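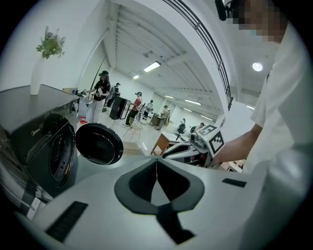 Lave-linge à hublot : ce que l'installation change vraiment

Entretien avec la responsable technique de l'atelier Romholm

Un lave-linge à chargement frontal se raccorde en moins d'une heure. Les défauts qui en découlent, eux, peuvent mettre des mois à se déclarer. La responsable technique de Romholm, atelier de pose et de réparation d'électroménager, a repris avec nous les points qu'elle contrôle à chaque intervention : le sol, l'aplomb, la porte, le joint, la vidange. Elle a souhaité que son nom ne soit pas publié.

Premier sujet, le sol. « Une dalle béton ne pose pas de difficulté. Un plancher bois, si. À l'essorage, la machine transmet une vibration périodique au support, et un plancher souple la renvoie. » Elle recommande de placer l'appareil perpendiculairement aux solives, près d'un mur porteur, et refuse les tapis en mousse vendus comme antivibratoires. « La mousse s'écrase de façon inégale. Au bout de quelques semaines, le niveau est perdu et le client règle les pieds sur un support qui continue de bouger. »

Le réglage se fait au niveau à bulle, dans les deux axes, posé sur le dessus de la caisse. Son atelier admet un écart de 2 mm d'un bord à l'autre. Chaque pied est ensuite bloqué par son contre-écrou, étape qu'elle trouve oubliée dans une bonne partie des dépannages. « On appuie sur les coins opposés, en diagonale. Si ça bascule, on recommence. Pas besoin d'instrument pour cette vérification. »

Sur les brides de transport, elle reste brève. « Elles se retirent avant le premier cycle et elles se conservent. Une cuve suspendue qui voyage sans ses brides, ce sont les amortisseurs qui encaissent. »

La porte est le point sur lequel elle s'étend le plus. Un hublot s'ouvre d'un seul côté, et ce côté est rarement pris en compte au moment de choisir l'emplacement. « Avec des charnières à droite, il faut du dégagement à droite. Si la porte bute contre un mur ou un meuble, l'utilisateur force, et la charnière prend du jeu. Ensuite le verrou ne tombe plus en face de sa gâche et le cycle refuse de démarrer. On m'appelle pour une panne électronique, je trouve un problème de menuiserie. » Elle mesure l'ouverture complète avant de fixer l'arrivée d'eau, et garde 77 cm libres devant la façade pour charger sans se contorsionner.

Entre deux lessives, elle laisse la porte entrouverte. Le joint de hublot retient de l'eau dans son pli inférieur, avec des fibres et des résidus de lessive. « On l'essuie au chiffon sec, on écarte le pli avec les doigts. L'eau de Javel, je la déconseille, elle durcit le caoutchouc. » Pour le verre, de l'eau tiède suffit. Elle cite le joint Callberg, qu'elle monte en remplacement sur plusieurs modèles : 245 g de lubrifiant en pot suffisent à une année de poses, à condition de n'en mettre que sur la lèvre arrière.

Et les objets posés sur le dessus ? Vases, plantes, cartons, bidons : elle en trouve partout. « Sur une machine arrêtée, aucun inconvénient. À 1 000 tours par minute, un objet haut et étroit se déplace. Et s'il contient de l'eau, elle finit derrière le bandeau de commande. » Elle conseille de réserver cette surface au linge plié, ou de fixer une étagère au mur.

La vidange clôt la liste. La crosse du tuyau doit être placée à la hauteur prescrite par la notice, sans être enfoncée à fond dans la canalisation, sous peine de siphonnage. Le filtre de pompe se nettoie tous les deux mois, bac plat au sol et robinet fermé. Elle utilise une clé Zernik pour les bouchons grippés et proscrit la pince multiprise, qui arrache les ailettes.

Elle remet enfin une fiche au client, avec la date de pose et les cotes relevées. La prochaine version de cette fiche, prévue pour mars, comportera une ligne supplémentaire pour le sens d'ouverture de la porte.

Propos recueillis le 25 février 2020.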